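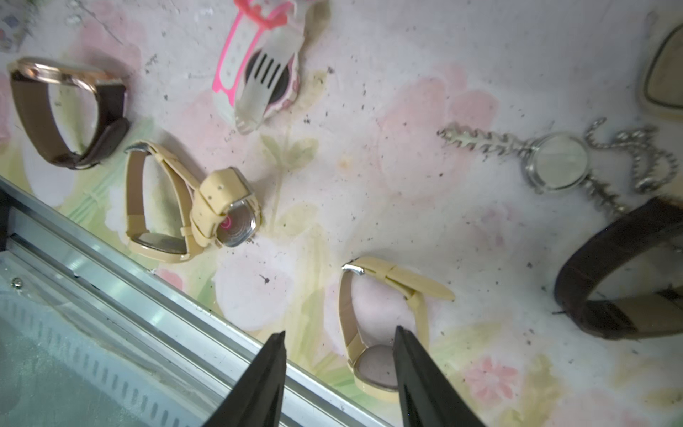
Part of the watch lot, on the flowered surface

kwitkowska
Posted 23/11/2021
I bought a mixed lot of old watches and want to sort it before I spend anything on batteries. Mostly cream straps, a couple of brown leather ones, and one with a silver link chain. The lot cost me 18 dollars. Would you sort by strap, by battery or by what might sell?

plukdale_rig
By battery. Get the backs off, write the cell size on masking tape and stick it to the strap. I buy cells in packs of 100 and it works out cheap.

G. Mulligan
I disagree. Don't open anything yet. Every back you pop is a chance to pinch a gasket. Sort by type first - anything with a dial in one group, fitness bands in another. The bands need chargers and half the time you can't find the right one.

kwitkowska
OK, I'll start with type. The bands are in the teal tub with some others, including a kids' digital with a pink and white case.

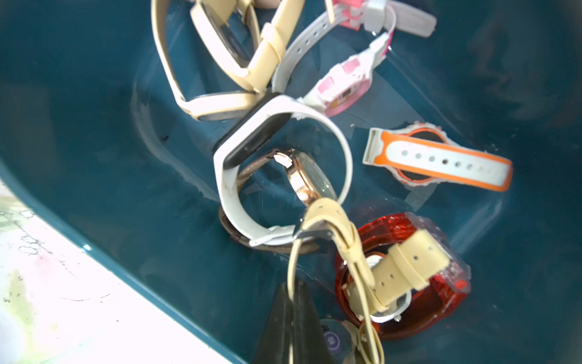
I also need to know about the leather. One of the brown straps is on a rose-gold case I would like to keep for myself. Saddle soap or leave it alone?

plukdale_rig
Saddle soap, very little of it. Take the strap off the case first.

poulk
Leave it alone and buy a new strap. Old leather against the wrist never cleans up right. Tanditz had plain brown ones for about 2 dollars in May.

G. Mulligan
Not at that price they didn't, unless it was vinyl. Measure between the lugs before you order.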